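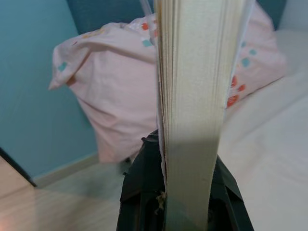 Was ist eine Geschäftsordnung?

Eine Geschäftsordnung ist das Regelwerk, das sich ein Parlament, ein Gemeinderat oder eine andere gewählte Versammlung selbst gibt, um Beratung und Abstimmung zu ordnen.

Kapitel 7
Wer redet wann? Geschäftsordnungen und die Macht des Verfahrens

Radwa Tawfik und Yasuo Kikuchi

Im Gemeinderat von Wulla stand im April der Neubau der Stadtbücherei auf der Tagesordnung. Die Mehrheit schien klar, die Rednerliste war lang, auf der Zuschauertribüne wurde schon getuschelt. Dann hob eine Abgeordnete beide Hände. Wer zum ersten Mal eine Ratssitzung besucht, hält das vielleicht für eine Geste der Verzweiflung. In Wulla bedeutet es: Antrag zur Geschäftsordnung. Die Abgeordnete beantragte, den Punkt in den Bauausschuss zu verweisen, es gab eine kurze Gegenrede, es wurde abgestimmt, und der Neubau war für diesen Abend vom Tisch. Über die Bücherei selbst hatte bis dahin kein einziges Ratsmitglied gesprochen!

Wir lieben solche Momente, und wir hoffen, dass es Ihnen am Ende dieses Kapitels genauso geht. In ihnen wird sichtbar, dass politische Entscheidungen zwei Schichten haben. Die eine ist der Inhalt: Soll gebaut werden, was soll es kosten, wer zahlt? Die andere ist das Verfahren: Wann wird beraten, in welchem Gremium, in welcher Reihenfolge wird abgestimmt? Im Unterricht und in den Nachrichten kommt die zweite Schicht meist zu kurz. Dabei ist sie oft die spannendere.

7.1 Regeln, die man sich selbst gibt

Verfassungen und Gemeindeordnungen legen fest, dass es eine Versammlung gibt, wie sie gewählt wird und welche Aufgaben sie hat. Wie sie im Alltag arbeitet, lassen sie zum großen Teil offen. Diese Lücke füllt die Versammlung selbst. Man spricht von der Geschäftsordnungsautonomie, einem sperrigen Wort für eine großartige Idee: Ein gewähltes Gremium soll sich seine Arbeitsweise von keiner Regierung und keiner Verwaltung vorschreiben lassen müssen.

Das älteste Beispiel in unserem Kapitel stammt aus Zernik. Die dortige Ratsordnung von 1637 umfasst nur wenige Artikel. Einer davon verbietet es, einem Redner ins Wort zu fallen, ein anderer regelt, wer bei Verspätung wie viel in die Ratskasse zu zahlen hat. Lesen Sie den Auszug im Quellenteil ruhig laut vor, er klingt herrlich! Und vergleichen Sie ihn anschließend mit der Fassung, die heute in Zernik gilt. Das Verbot, andere zu unterbrechen, steht noch immer darin, inzwischen ergänzt um die Zwischenfrage, die der Redner zulassen oder ablehnen kann. 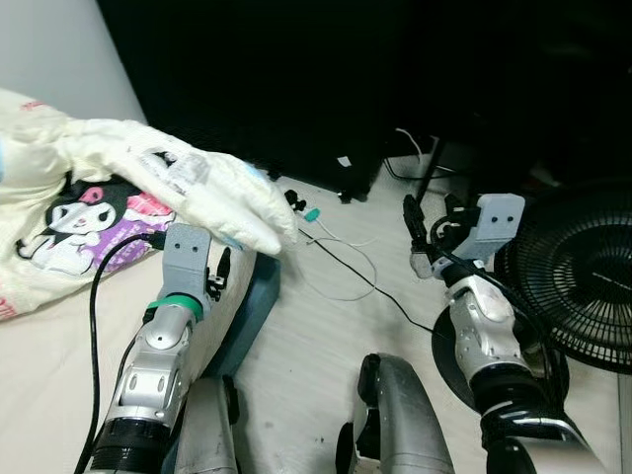

Abb. 7.1: Weißes, gepolstertes Stoffteil auf einem Kissenbezug mit Kuromi-Motiv.

7.2 Die Tagesordnung

Was nicht auf der Tagesordnung steht, wird in der Regel nicht beschlossen. Deshalb lohnt sich die Frage, wer sie aufstellt. In Urnero ist das die Ratspräsidentin, die sich vorher mit den Fraktionsvorsitzenden abspricht. In Ait Brahim entscheidet der Bürgermeister zunächst allein, muss aber einen Punkt aufnehmen, wenn eine Fraktion das rechtzeitig und schriftlich verlangt. Beide Lösungen sind vertretbar, und beide haben Folgen. Wo Absprachen üblich sind, wissen alle früh, was kommt, und Überraschungen sind selten. Wo eine einzelne Person das Vorschlagsrecht hat, geht es schneller, und die Opposition muss die Fristen kennen.

Auch die Reihenfolge der Punkte ist eine politische Größe. Ein Antrag, der kurz vor Mitternacht aufgerufen wird, bekommt weniger Redezeit, weniger Publikum und am nächsten Morgen weniger Zeilen in der Lokalzeitung. Erfahrene Ratsmitglieder blättern darum zuerst zur letzten Seite der Einladung.

7.3 Redezeit und Rednerliste

Redezeit ist knapp und muss verteilt werden. Zwei Grundmodelle begegnen Ihnen immer wieder. Beim ersten erhält jede Fraktion Redezeit nach ihrer Stärke. Beim zweiten bekommt jedes Ratsmitglied gleich viel Zeit, ganz gleich, ob es zu einer großen Fraktion gehört oder allein im Rat sitzt. Viele Gremien mischen die Modelle, indem sie kleinen Gruppen einen festen Sockel garantieren und den Rest nach Stärke vergeben.

Probieren Sie beide Modelle in Ihrem Kurs aus, bevor Sie weiterlesen. Nehmen Sie ein Thema, bei dem es wirklich Streit gibt (die Handyregel an der Schule eignet sich wunderbar), und führen Sie dieselbe Debatte zweimal. Notieren Sie, welche Argumente in der zweiten Runde auftauchen, die in der ersten fehlten.

7.4 Änderungsanträge: Worüber zuerst?

Liegen mehrere Anträge zur selben Sache vor, wird meistens der weitestgehende zuerst abgestimmt. Das klingt eindeutig und ist es selten. Geht ein Antrag auf völlige Sperrung einer Straße weiter als einer auf Umbau zum Park? Die Sitzungsleitung muss das festlegen, und wer anderer Meinung ist, kann widersprechen. In Urnero füllte ein solcher Streit eine ganze Sitzung. Das Protokoll ist in Auszügen als Material M 3 abgedruckt, mitsamt den Zwischenrufen.

Begriffe, die Sie nach diesem Kapitel erklären können

Geschäftsordnungsautonomie
Antrag zur Geschäftsordnung
Verweisung in den Ausschuss
Schluss der Rednerliste
Weitestgehender Antrag
Beschlussfähigkeit

Einstiegsaufgabe

Besorgen Sie sich die Geschäftsordnung Ihres Gemeinde- oder Stadtrats. Suchen Sie die Regelung zur Tagesordnung heraus und stellen Sie fest, wie viele Mitglieder nötig sind, um einen eigenen Punkt durchzusetzen. Halten Sie das Ergebnis fest, Sie brauchen es in Abschnitt 7.5 wieder.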